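The Laundry That Lands on the Sofa

Athletic clothing has become ordinary household clothing, and the household has not quite caught up with it. Jerseys and mesh shorts are worn to practice, to the store and to bed. They are washed more often than almost anything else a family owns, and they are among the last items to reach a drawer. Many spend the time between on the sofa.

The Bronuleo Institute for Home Practice, which publishes guidance on the care and storage of textiles, took up the subject in July as part of its review of everyday laundry. Its staff looked at the stage that most manuals pass over: the period after the wash is finished and before anything is put away. The review found that team clothing presents particular difficulties. It slides, it holds no crease, and a stack of it will lean and spread as soon as another piece is added.
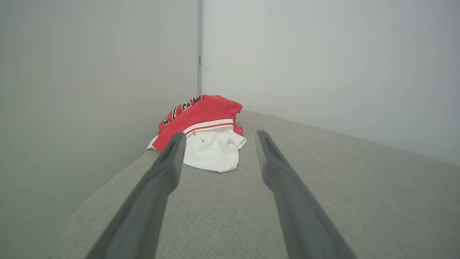
Red and white sportswear on a light gray upholstered seat, the jersey on top.

The Institute does not object to folding on a sofa. A seat is wide, soft and at a convenient height for a person sitting beside it. Its weakness is the cushion, which gives under the hand and lets a folded edge drift. The guidance therefore recommends working close to the front of the seat and keeping the unfolded pile toward the back, where it is less likely to fall to the floor.

Sorting comes first. Tops are separated from shorts, and pieces with printed lettering are set apart from plain ones. Lettering should lie flat during folding. A hard crease across a printed name or number may weaken the print over many washes, and the Institute advises folding around the print wherever its size allows. On most adult jerseys this means bringing the sides in behind the chest and making a single turn at the waist.

Shorts receive a separate section. Basketball styles are cut wide, and the common habit of folding them in half from top to bottom produces a thick, uneven bundle. The preferred method begins at the waistband. The two ends of the band are brought together and the legs are laid one over the other, so that any side stripe runs straight along the outer edge. 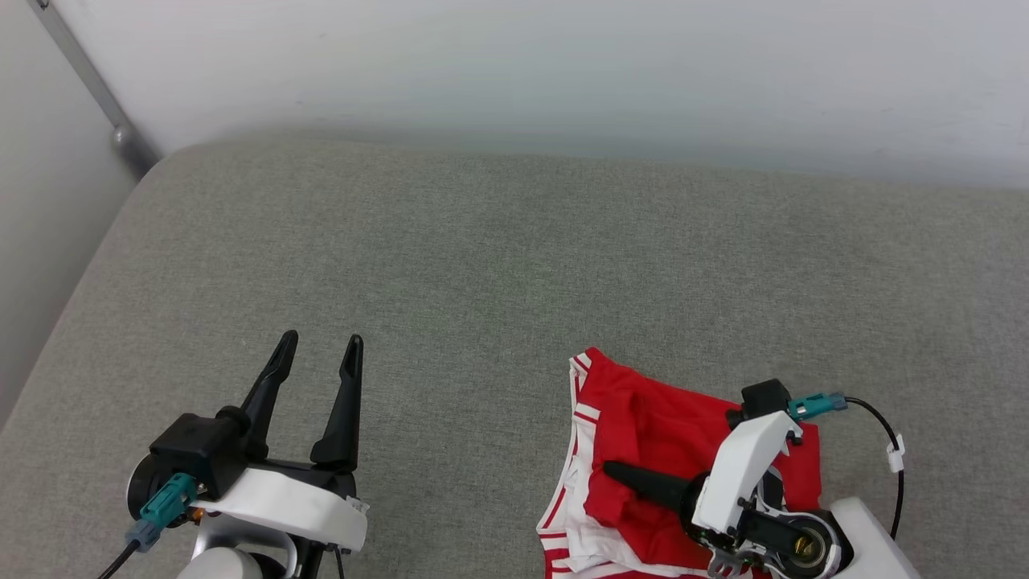

The stripe is a useful guide, and households that follow it tend to keep the rest of the garment square without further effort. The fabric is then smoothed from the waistband toward the hem with a flat hand. Pulling at the hem is discouraged, as it shifts the upper layer and the work must be repeated. Two further turns complete the fold. With practice, a pair of shorts takes less than 20 seconds.

Storage was considered as well. In the Ezzat apartments, where the Institute conducted its household visits, residents kept sportswear in shallow drawers, and upright folding served them better than stacking. The Zarkier drawer insert, which divides the space into 3 rows, was judged suitable for shorts but narrow for larger jerseys. Those were better placed on a shelf, in piles no higher than the hand.

Creasing deserves a brief word. Red fabrics show every fold under a strong light, and an owner may conclude that the garment needs ironing. In most cases it does not. Lifting the piece by a seam and letting it hang for a moment will release the lighter creases.
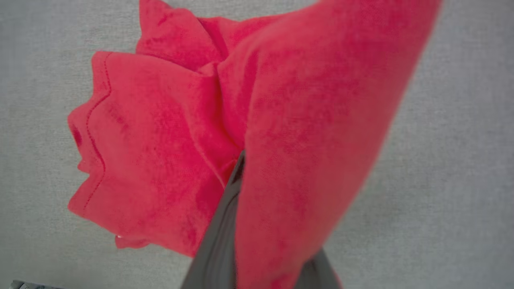
Bunched red cloth, with darker stitching along the folded edge.

Where ironing is thought necessary, the care label should be consulted and the print kept away from direct heat. The Proltus edition of the Institute's laundry handbook carries a table of common label symbols, together with 30 diagrams covering shirts, shorts, socks and warm-up clothing. The section on socks has been revised for the current printing.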